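Keritz Entryway Set: Set-up Guide
Section 3. Loading the coat stand and the clothing rack

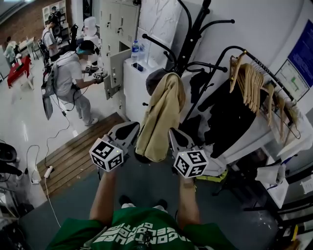 Text: Lenuța Pîrvu, Keritz product guides
Last revised: December

Read this section after both pieces are assembled and standing level. The stand and the rack can be used side by side or in separate rooms.

1. Set the coat stand where you can reach it from the front. Leave enough space for a jacket to hang without touching the rack.

2. Push down gently on the top of the stand. If it rocks, go back to Section 2 and tighten the center bolt again.

3. Hang jackets on the lower hooks. A heavy jacket on a high hook can tip the stand, mainly when the other side is bare.

4. Keep the upper hooks for caps, scarves and light bags.

Note: Hang a jacket by its loop if it has one. A jacket hooked through the collar will crease across the shoulders, and linen creases worse than anything else.

5. Place the rack with one end toward the wall. Put long coats on first and check that the hems clear the floor.

6. Add the wooden hangers. Turn all the hooks the same way and spread the hangers along the rail - empty hangers bunched together tend to tilt and catch on each other.

7. Slide boxes and papers to the side of the rack, against the wall. Small things pushed under the rack are easily forgotten behind a long coat.

CAUTION: Do not pull a garment sideways off the coat stand. Lift it clear of the hook first. The hooks curl at the ends and can snag a lining or a pocket.

CAUTION: Do not hang wet coats over a wood floor. Let them drip in the bathroom and bring them back when dry.

Care: Wipe the black metal with a soft, dry cloth. Check the bolts every 3 months, or sooner if the stand has been moved. Touch-up paint is listed under part number 357 in the back of this guide.

Next: Section 4, Moving the set to another room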